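From: Marina Nikolaidis
To: purness-supplies list
Date: 10/01/2024
Subject: Re: Toothbrushes for the Hikitero guest rooms

Vangelis Fragkou wrote:

> Hi all,
>
> I talked to the people at Cevport again and I think we should go ahead
> with the wrapped toothbrushes for all the guest rooms. They come one to a
> bag, sealed, and the price gets a lot better if we take 3,000 instead of
> 2,000. My idea is that every bathroom gets a cup, a small basket and a
> wrapped brush or two in the basket. Guests love this kind of thing. It
> looks clean, it looks like we thought about them, and what they don't use
> stays sealed for the next person. Tülin agrees with me.
>
> If nobody objects I will put in the order before the end of the week.
>
> Vangelis

Well, I object, or at least I'd like to slow down a little.

First, "guests love this kind of thing." Which guests? I went back through the comment cards we kept from April and I found people writing about towels, about the hot water in room 204 (again), and about the noise from the ice machine. Toothbrushes don't come up. Maybe the people who forgot theirs were grateful and didn't write it down. Maybe most people bring their own. I don't know, and I don't think you do either.

Second, the price. Of course it gets better at 3,000. That is how Cevport sells everything. We bought the shower caps the same way and there are still boxes of them behind the linen shelves at Economou. I would want to know how many brushes we really hand out at the desk before we talk about either number. Polyxeni keeps the desk notebook, so she may be able to tell us. Polyxeni, can you?

Third, the wrapping. "What they don't use stays sealed" sounds fine until you think about what a wet bathroom does to a thin plastic bag sitting out by the sink. I would not use a brush from a bag that looked handled, and I doubt our guests would. So housekeeping will end up replacing them whether they were opened or not, and the saving is gone. Then there is the trash. Each brush leaves a bag behind, and the bags are too light to stay in those little open bins. 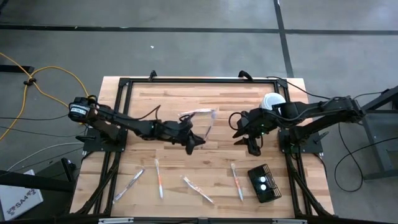
Brushes in and out of their wrappers, with the small black mesh basket on the right.

I'm less convinced by the set than I was when it was only an email. The unwrapped ones with the orange on the handle are perfectly nice brushes and easy to spot. Once they're in the clear plastic you mostly notice the plastic. And the empty bag creases up the way they all do, so picture that next to the sink in every room.

The cup I have no quarrel with. White, plain, it goes with any bathroom we have. The wire basket I'm not sure about. Mesh is a pain to wipe down, and I can't see housekeeping thanking us for one more thing to lift and clean under. Manolis, you did the rooms last summer, so please tell me if I'm making too much of this.

What I would do instead:

Keep the wrapped brushes at the front desk and put a small card in the bathroom saying to ask for one. If people do love them, we'll see it in the notebook soon enough.

Put the cups in the rooms now. We need them anyway.

Try the baskets in 2 rooms for a month and ask whoever cleans those rooms what they think. Ask before the order goes in, please, and not after.

Get a price from someone other than Cevport. I know, I know, they deliver. So do other people.

I'm willing to be talked out of any of this if somebody shows me a number that didn't come from the seller. Tülin, I'd also like to hear it from you directly – Vangelis says you agree, but I'm not clear on whether you agree with the brushes, the baskets or the whole order.

Vangelis, please hold off until Polyxeni has had a chance to look through the notebook.

Marina

--
Marina Nikolaidis
Rooms and supplies, Hikitero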